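3.2 Gathering the kitchen demonstrations

All of the examples used to train the policies in Section 4 were gathered by hand, by people holding a gripper and doing the chores themselves, with no robot arm in the room at all. We had tried teleoperation in an earlier round and found it slow going, both for the people and for the arm, and everyone was rather glad to put it aside. With the hand-held tool a newcomer could usually produce a usable episode on their first morning, which made it a good deal easier to find willing helpers among our colleagues at Usside.

The final set holds 187 episodes, gathered by 6 demonstrators over the course of December. Each episode begins with the gripper open and held back from the table, and ends when the demonstrator draws it away again. We asked people to work at whatever speed felt natural to them, and this turned out to matter more than we had expected — those who tried to be helpful by moving very slowly gave us long, hesitant paths which the policy copied faithfully, hesitation and all. After Marichka Stelmakh pointed this out, we set aside 27 of the early episodes and gathered them afresh (the figure of 187 counts only the replacements).

Small kitchen tasks suited us well, as they mix large, forgiving movements with small, fussy ones. Reaching over a table towards a rice cooker asks little of anybody, whereas bringing a spoon to the right spot above an open pot asks for some care. Between episodes we shifted the objects a little, by hand and without any fixed plan, so that the learner could not simply memorise where things stood. The square markers on the fingers let us recover the width of the grip from the video alone, and we checked them at the start of every session. Figure 3 gives a view from the tool itself.

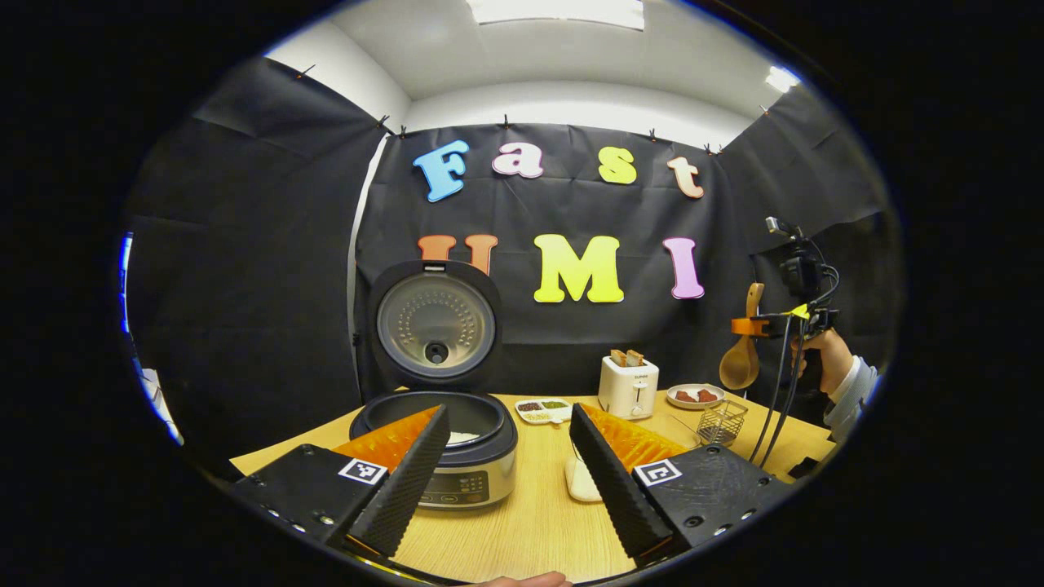 Figure 3. The kitchen table seen from a hand-held gripper, with the rice cooker open and a second hand-held device at the right, beside a wooden spoon.

Two people shared the table in some of the sessions, and we kept those recordings in the set. A policy meant for a real kitchen will sooner or later meet somebody else's sleeve, and we saw no good reason to shield it from the experience during training. Each recording was then watched through once by someone other than the demonstrator, who marked the first and last useful moments and noted any dropped objects. The trimmed episodes were passed to the Drelico pipeline described in Section 3.3.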